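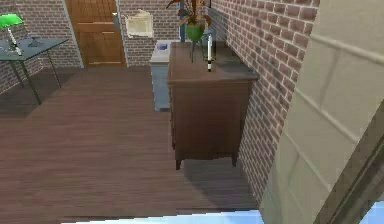 A potted plant and a white candle on a dark wooden dresser.

Getting Stuck Drawers to Slide Again

I love old dressers. I really do! They were built to hold a winter's worth of sweaters, and most of the trouble people have with them can be fixed in one afternoon with things from the kitchen. My favorite job of all is the sticky drawer, so let's start there.

Pull the drawer all the way out and turn it over on a towel. Look for shiny spots along the bottom edges of the sides. Those are where the wood is rubbing. Sand them lightly with 180 or 220 grit (just a few strokes, you can always do more) and wipe off the dust. Then rub the end of a plain white candle along both runners, pressing hard enough to leave a film you can feel with your thumb. Slide the drawer in and out ten times or so. It's such a satisfying little moment when it glides!

Bar soap works too, but it picks up moisture in a humid house, and by August you may be back where you began. I use wax for everything now. One stub did eight drawers for me in April and there was plenty left.

If the drawer only sticks in summer, wait for a dry week before you sand. Wood that has swollen will shrink again, and a drawer sanded in July can rattle all winter. Ask me how I know.

Musty smell? Set a shallow bowl of baking soda in each drawer for three days with the drawers pushed shut. For a stubborn one, wipe the bare inside with half white vinegar and half water, using a cloth you've wrung out hard, and let it air near an open window overnight. Skip the vinegar on painted or varnished surfaces.

Wax drips on the top come up best cold. Hold a bag of ice on the drip for a few minutes, then lift it with the edge of an old plastic card — never a knife. Buff what's left with a soft cloth.

White rings from flowerpots are worth a try with a dab of plain mayonnaise left on for an hour. Brijesh Saxena wrote in to say petroleum jelly overnight did the same for his hall table, and I've since tried it on mine with great results. Always test in a back corner first. Felt pads under the saucer will save you the trouble next time, and a pack of 93 cost me less than lunch.

Next up is wobbly legs, and I have a lot to say about wood glue!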